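November 2020 — Trarkitari handheld, bench at Dranstead

Picking up from where Erick left the second unit. Body was closed already, so I only opened the front to get at the finger carriage. The left side had play in it. The bushing was fine, but the screw under it had backed out. Put threadlocker on both sides and left it overnight before touching anything else.

Fingers. Reprinted the pair in the yellow TPU with the slot kept narrow and up in the top part of the wedge. The older set had the slot running nearly down to the base and the tips folded over on anything stiff. Infill on these is 43 percent. First try at 100 was a waste of filament, they hardly bend at all and you may as well use a pair of pliers.

Jade asked if we could go thinner at the tip instead. Maybe, but the Perron printer does badly on thin walls right now and I don't want to chase two things at once. Leave the profile alone until the nozzle is changed.

Side rails: no change to the part. The frame stays open around the fingers so cloth can hang through without bunching up. I filed the inside edges because the supports leave a burr that catches thread. Whoever prints the next one, please turn supports off on the inner faces and see if it holds up.

Cloth tests, done by hand:

- Dish towel: picks up off the table, no trouble.
- T-shirt: fine folded, slips when it's a single layer.
- Jeans: hold well by the folded waistband. By the hem they twist.
- Rain jacket: bad. The fingers slide right off.

Did 13 lifts on the jeans and dropped them twice, both times from the hem. Grip force was the same throughout. I think the twist comes from the weight hanging off one side, so it may be more about where you grab than about the fingers. Rosaire thinks a ribbed face would fix it. Worth printing one set to find out.

Wiring is still ugly. The cable from the trigger rubs on the lower housing when the fingers are fully open, and there's a shiny spot on the jacket now. Taped it for today. It needs a proper clip, M4 would be too big there, use the small self-tappers from the Fumgate order.

Still to do:

1. Cable clip.
2. Ribbed finger set for Rosaire.
3. Ask Erick which spring he used, the spare bag has no label.
4. Write down the trigger zero position somewhere other than my phone.
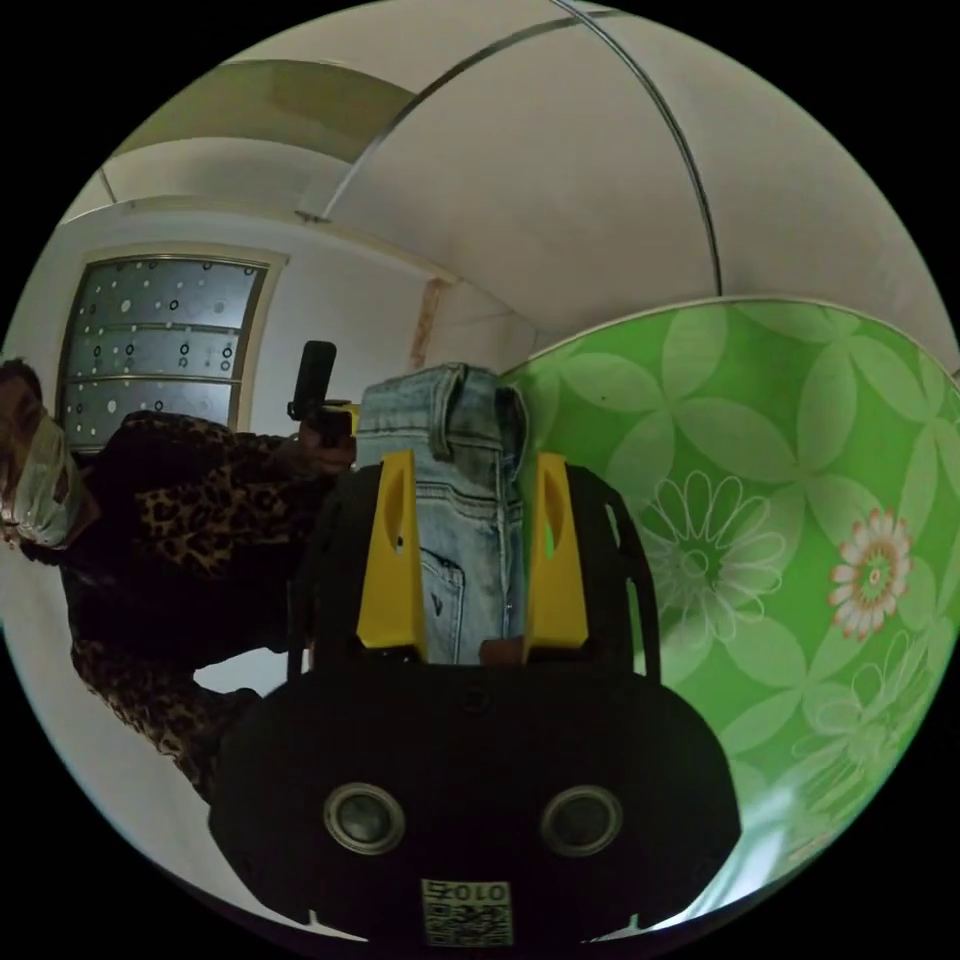

**Pallavi Vishwakarma**
*Build lead, Trarkitari handheld*

Jeans by the waistband, yellow fingers on. Oluwatosin has the bench next, so the spare fingers are in the top drawer.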